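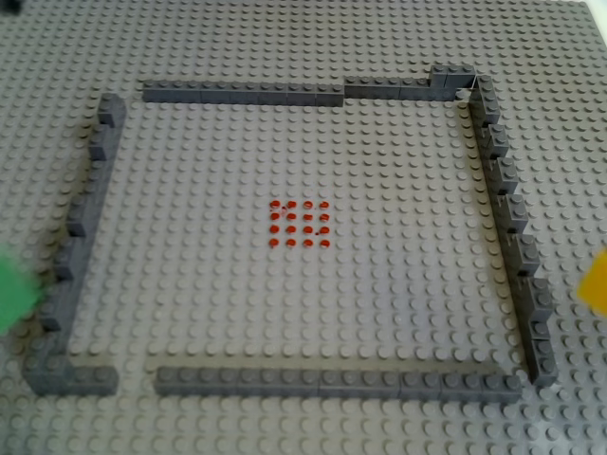 Laying Out the Walls of a Small LEGO Courtyard

I always begin a building with its outline, and for the courtyard of my little town of Cernen I kept that outline in dark gray, a shade deeper than the baseplate. One brick high is plenty for now. You can slide a low wall over a stud or two without any heartbreak, and believe me, you will!

1. Start with the long, straight wall nearest you. Press each brick down firmly, then run a finger along the top to feel for any that sit proud.

2. Build the two side walls next. If you want them to slant, as mine do, offset each brick a little from the last and let the edge zigzag. I redid one of my sides 3 times before I liked the slope.

3. Close the far wall last, and stack a few extra bricks at one corner. That taller stack will be the start of the gatehouse, and it gives your eye something to measure from while you plan the rest.

Leave the whole thing overnight if you can. A wall that looks fine at bedtime often wants moving by breakfast.
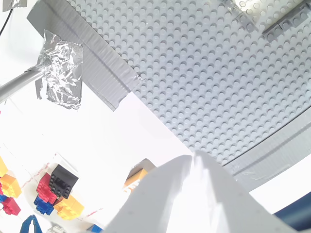

KEEPING THE BASEPLATE STILL

A big plate loves to wander when you press on it — mine has gray duct tape along two of its edges. Smooth the strip down from the middle outward, and don't fret over wrinkles. Keep the tape off any studs you mean to build on.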